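### 4.2 Does bin placement change what people throw away?

The claim that smaller bins make office workers waste less has been repeated so often that it is rarely checked. Căpraru and Rusu report a sharp drop at the Damlow site, but their baseline was a single February, and half the staff were away for part of it. We logged 813 disposals at Vesodon and kept 809 after removing four with no weight recorded.

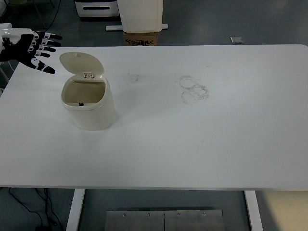 Desk-level bins did fill more slowly. The hallway containers filled faster over the same period, and the two changes nearly cancel. Pascu treats the first result as a saving and leaves the second out of her totals, a choice we find hard to defend. Figure 3 shows a small bin on a white tabletop.
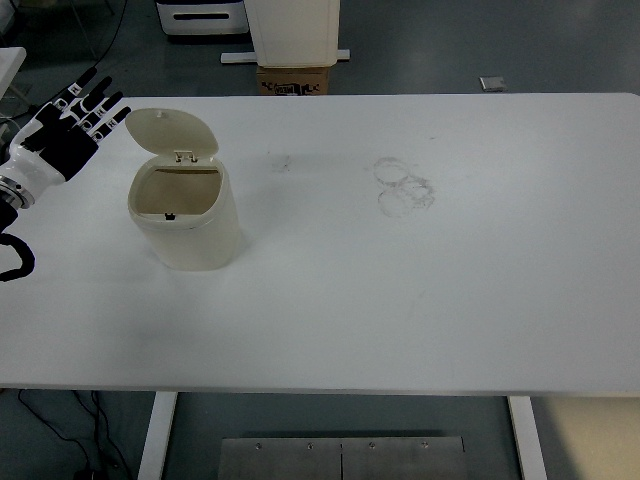 **Figure 3.** Small waste bin on a table.

Self-reports are weaker still. Of 100 staff who returned the questionnaire, 80 said they had become more careful, yet the weights for their floors barely moved. Lecomte suggests that habits need longer to settle. Perhaps, but the same argument could rescue any null result, and he gives no period after which he would give it up. We therefore treat bin size as unproven and turn in Section 4.3 to collection schedules, where the records are at least complete.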